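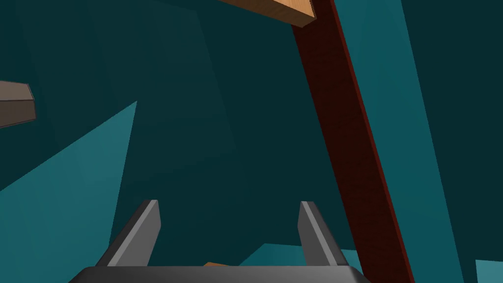 Clients at Bronutmont told us they wanted one schedule for every social account they run, with a log of who approved each post. Findar builds that software. It queues posts, stores approvals and archives replies for 90 days.

We opened in June with 6 staff and now number 36. Kvaran, our reporting module, sends reach and comment figures at 5 a.m. Zetelach, our archive tool, exports deleted posts as plain text.

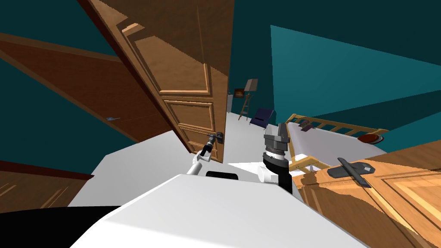

Paneled door with a dark lever handle

Support requests go through the account page.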